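Gurnus Two-Arm Kitting Bench
Fultex part no. 338

The 338 picks small parts out of trays and puts them together in one place, a job your best technician has been avoiding since May. It comes with two arms, two grippers, a table in two sections and a power supply that weighs more than you'd like.

Budget for the trays. Everybody prices the arms down to the last bolt and then discovers that bins are sold separately. We stock the orange ones in packs of seven, and the steel center tray ships alone.

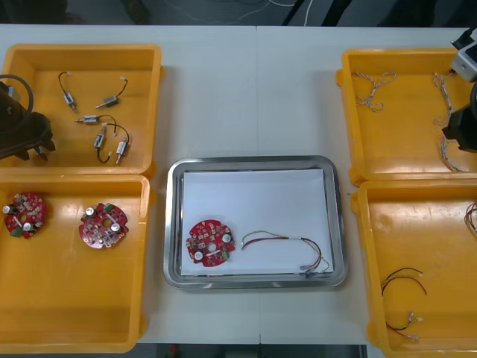 Kitting layout: motors and round boards on the left, wire leads on the right, steel tray in the middle.

Wiring is the slow part. Motors behave themselves. Harnesses tangle in the bin, and no purchase order has yet fixed that -- plan on 67 hours of setup if your kit has more than one.

The Cleris software license is yearly and covers one bench. Tsutomu Honda in our quoting office will tell you whether you need the second seat. He usually says no, and sales has spoken to him about it.

Minimum run we'd suggest: 200 kits. Below that, buy a stool.

Spare grippers: see Omerović accessories.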